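Home | Articles | Makers | Robots A–Z | Log in

Gurkus (tabletop kit)
By Oona Kauppinen, 2018-08-01

Gurkus is a two-arm bench kit from Lindqvist, sold with its own simulator, and I've been mucking about with it all winter (my favourite colour of robot, too: white!). Both arms bolt to the one tabletop and each carries a black gripper. List price is $3,515, simulator licence included.
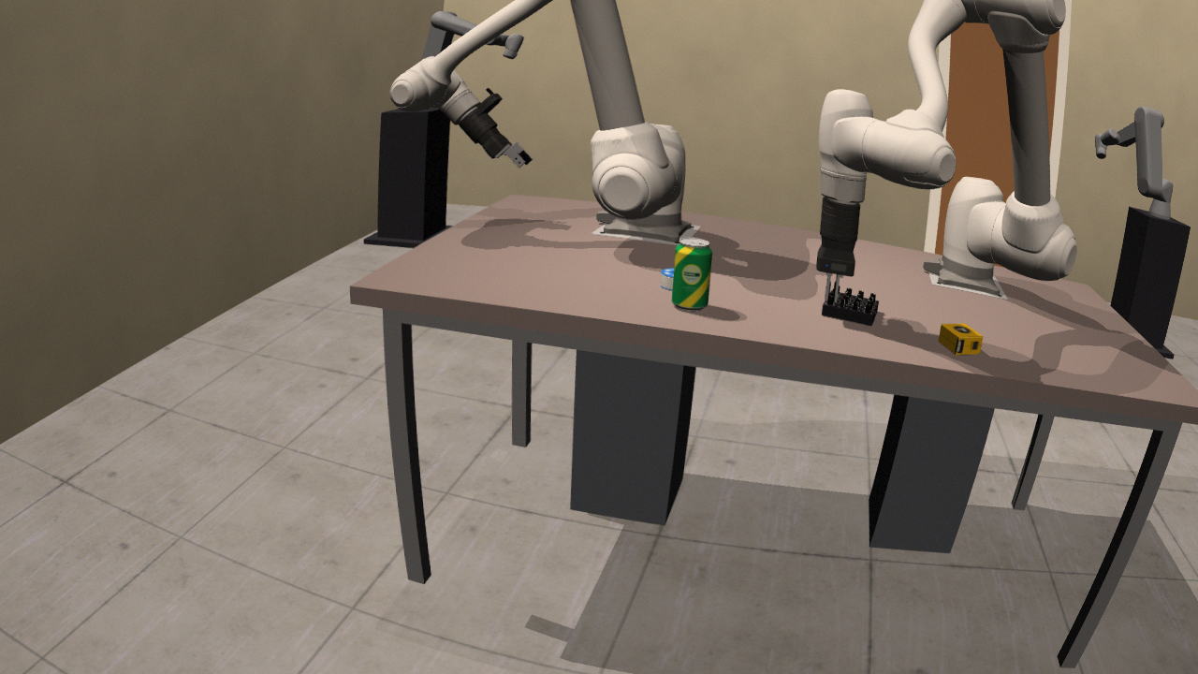 The simulator, called Plorby, is where I'd start. It ships with 12 practice tasks, mostly picking up and sorting household bits and workshop gear, and you can run the lot before the crate turns up. Hugo Tanguy wrote the manual, all 193 pages of it, and the chapter on calibration is a ripper. Version 2 is due in September.

Filed under: Robot arms, Kits, Simulation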